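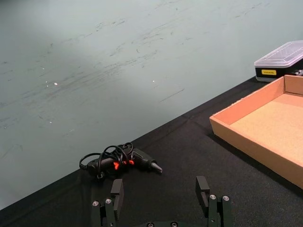 Most revision aids for the musculoskeletal system teach the names of bones well and the behaviour of joints badly. A student can label a diagram of the carpus without error and still be unable to say which way the scaphoid tilts when the hand deviates toward the thumb. The Terkgate kit, a set of card and elastic joint models intended for first-year anatomy and physiology, was written to address that second problem. Its parts list is short, and the assembly tools are those of any craft bench: a hot glue gun, a shallow cardboard tray for the pieces in progress, a clear plastic storage box for what is finished. A black cloth over the table is a sensible addition, as pale card shows up well on it.

The kit covers the shoulder, elbow, wrist, hip, knee and ankle. Each model is built from die-cut card sections that are folded, glued at the tabs and then strung with elastic cord to represent ligaments. Muscles are left out, apart from the quadriceps and the rotator cuff, which are supplied as printed straps. The manual runs to 40 pages and assumes the reader has a standard textbook at hand.

Card is a poor analogue for articular cartilage, and the manual says so. What it does reproduce is constraint. The elbow model flexes and extends at the humeroulnar surface, while the radial head rotates separately inside a loop that stands in for the annular ligament. Students who have only memorized "hinge joint" tend to miss that pronation occurs elsewhere, at the radioulnar joints. Holding the model makes the distinction plain within a minute or so.

The knee is the most ambitious of the six. Both cruciates are present, anchored at the correct aspects of the tibial plateau, and the anterior cord can be unhooked to demonstrate anterior translation of the tibia. The menisci are two felt crescents. They shift slightly on flexion, although less than the real structures do, and the lateral crescent should move more than the medial. In the Terkgate model they move equally.

The competing product, Cludita, takes a different route. It is a deck of 600 cards with a spaced repetition schedule, organized by region and colour-coded by tissue type. For origins, insertions and innervation it is the faster tool. It has little to offer on movement beyond a printed arrow.

Söderlund, which publishes the wall charts used in many college labs, has lately added tracing overlays for the same six joints. These sit somewhere between the other two. An overlay shows the axis of rotation more accurately than card can, but only in a single plane, and the ankle suffers for it: inversion at the subtalar joint is drawn as though it took place in the frontal plane alone.

Assembly of the full Terkgate set is best spread over several evenings. The glue tabs on the hip are narrow, and the acetabular ring must be fully set before the femoral head is strung. Replacement elastic is sold separately under the Plakholm label, in a gauge slightly heavier than the original. It stiffens the shoulder noticeably and is better kept for the knee.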